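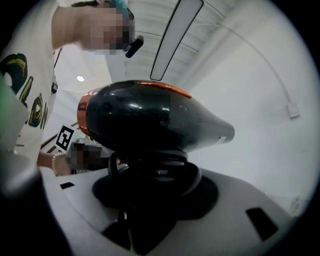
Ruby-Lee Ormsby wanted to know, at the end of last week's lecture, why anyone bothers sending unarmed observers to a ceasefire line when both armies can already see each other perfectly well through their own binoculars. I gave a bad answer because the next class was coming in. What follows is meant to be a better one, and it has taken up most of the handout, so blame her if we don't get to naval confidence-building before the break.

Peace and Security After 1945
Handout 3: Ceasefire monitoring, and the Niltach-Trutari line

1. What a ceasefire is, on paper

A ceasefire is an agreement to stop shooting. It usually says very little about who was right, who owns what, or what happens next year. Students tend to find this disappointing. The people who sign them are often delighted, as it means they can go home and describe the same document in two quite different ways.

Terms you should keep apart:

Truce - a short halt, often local, often for collecting the dead or getting food in.
Ceasefire - a halt agreed between the parties, with or without an end date.
Armistice - a formal military agreement ending active fighting, while leaving the state of war unresolved in law.
Peace treaty - the thing everyone says the other three will lead to.

Newspapers use the first three as if they were the same word. You may not, at least in assessed work.

2. The case

Niltach and Trutari fought over the Akande valley, which has one decent road, a river of the same name and a railway that had closed before the war started. The ceasefire was negotiated in the town of Ulta and is known as the Ulta Agreement. The talks were held in the district education office, and the delegations are said to have spent their first morning on the question of which door each would come in by. Don't laugh too early. A delegation that walks in behind the other has, in the eyes of its own press, lost something, and there were photographers.

The agreement set out:

a buffer strip 2000 metres wide along the line of contact
a ceiling of 3000 soldiers on each side within the restricted area behind it
no aircraft over the strip, armed or otherwise
an observer mission, unarmed, with the right to go anywhere in the restricted area "at reasonable notice"

Underline the last three words. Most of the mission's trouble came out of them. To the Niltach command, reasonable notice meant a telephone call the day before. To the observers it meant a telephone call from the gate. Trutari's command said it had no fixed view, and then was very often unable to find the key.

3. What observers do all day

Mostly they drive, write things down and drink coffee with officers who are hoping they will leave. The daily report has a dull and very fixed form: time, place, what was heard, what was seen, who was told. Heard and seen are separate columns. An observer who hears a bang and writes "mortar" in the seen column will have the report sent back, and quite right too.

Back to the question, then. Both armies can see each other, and both keep their own logs. The trouble is that neither log is any use to the other side. When a Niltach post reports firing from a farm building, Trutari can say the Niltach post made it up, and will. When an observer who was parked between them reports the same firing, Trutari has to say something more complicated. That pause, while a spokesman works out something more complicated, is a good part of what the mission is paid for.

There are three other uses, less often mentioned.

First, observers carry messages. The agreement set up a direct telephone line between the two commands, and for long stretches each side declined to be the one who rang. A captain with a car can drive across and mention, over that same coffee, that the digging behind the orchard is a latrine.

Second, they give commanders an excuse. A colonel who does not want to answer fire can tell his own angry lieutenants that the observers are watching. Whether they are watching is a separate matter.

Third, they are in the way. It is harder to start an offensive down a road with a white car parked on it, for diplomatic reasons if not for military ones.

4. What observers can't do

They can't stop anything. This is the standard complaint about such missions and it is accurate. If either side had decided to resume the war, the mission would have reported it in the correct columns.

They also can't assign blame as freely as people expect. The Ulta mission's reports recorded violations and left the word "responsible" out. Critics called this cowardice. The mission's reply was that access depends on both sides tolerating you, and that an observer who has been thrown out observes nothing. I think both points hold. You don't have to agree with me, but if you write about this, please avoid the paragraph that begins "there are arguments on both sides" and then goes on to have no arguments in it.

A further limit is the weather. The valley fills with fog in October and stays that way for weeks. Reported violations fell sharply every autumn, and for a time this was put forward at press briefings as evidence that the agreement was taking hold.

5. The bridge incident

Read the mission's summary before class, and notice how short it is. A Trutari engineering party came out to repair the road bridge over the Akande, inside the strip. They had told the mission. The mission had told Niltach, in writing, by a letter that arrived at the right headquarters and sat in the wrong tray. The Niltach post saw uniformed men unloading long metal objects on a bridge, and fired in the air. The Trutari post heard firing and fired too, less obviously in the air. It went on until an observer walked out along the parapet with both hands up. Nobody was killed. One surveying instrument was lost in the river, and it features in Trutari's protest note at surprising length.

Things to notice:

Both posts behaved as their orders said they should.
The notification system worked up to the very last desk.
Each government's public statement was out before its own investigation had begun. Compare the wording with the later, private correspondence, in which both are a good deal calmer and Niltach very nearly apologises.
The repair was finished the following month, with an observer's car parked at each end. It could have been done that way to begin with.

The incident is usually given as an example of escalation. I would rather you used it as an example of paperwork. The long report on it, which you need not read in full, recommends a revised form.

6. Do monitored ceasefires last longer?

The short answer from the literature is yes, probably, with an awkward problem attached. Missions aren't handed out at random. They may go to the easy cases, where both sides were ready to stop anyway and a mission was simple to agree. Or they may go to the hard cases, where nobody trusted anybody and outsiders were needed. If the first is true, the figures flatter observers. If the second, the figures are unfair to them. Work on this has tried to control for how bad the conflict was beforehand, and generally finds that monitoring helps. How much it helps depends on who you ask and what they decided to count as a ceasefire ending.

On that last point: does a ceasefire end with the first shot? By that test the Ulta Agreement lasted until teatime. Does it end when one side says so? By that test it is still in force, as neither side has ever said so. Pick a definition, state it on your first page and stick to it, even when it becomes inconvenient on your fourth.

7. Vocabulary that will come up

Line of contact - where the forces happened to be when they stopped. It has no legal meaning as a border, however many fences are later put on it.
Status of mission agreement - the document that says observers can't be arrested, and who pays when they reverse into a wall.
Restriction of movement - an observer was stopped. Covers everything from an armed roadblock to the business with the key.
Without prejudice - we are signing this, and we will deny that it means anything.
Spoiler - a group that gains if the agreement fails. Be careful with it, as each side uses it for whoever it likes least at home.

8. For the seminar

Come having read the Ulta Agreement (all of it, it's shorter than this handout) and the bridge summary. We will split into two delegations and redraft the "reasonable notice" clause. Each delegation gets private instructions, and I would be grateful if they stayed private this year. Last year one set was left in the printer and the talks collapsed in a very realistic manner.

Think beforehand about:

Should notice be given by time, by place or by both?
Who decides whether it was reasonable, and what happens while they are deciding?
Would your wording have helped at the bridge?

9. Essay

Due 8/11/26, through the usual upload page. Choose one:

"An unarmed observer is a witness and nothing more." Discuss with reference to the Akande valley and one other mission of your choice.

Why do governments agree to be watched?

Maps don't count towards the word limit. Footnotes do, including the ones in very small type. If you want to use a mission we haven't covered, email me first, and please check that there is something on it in the library in a language you can read. Naval confidence-building moves to next week, along with the reading on hotlines that I promised and then put on the wrong module page.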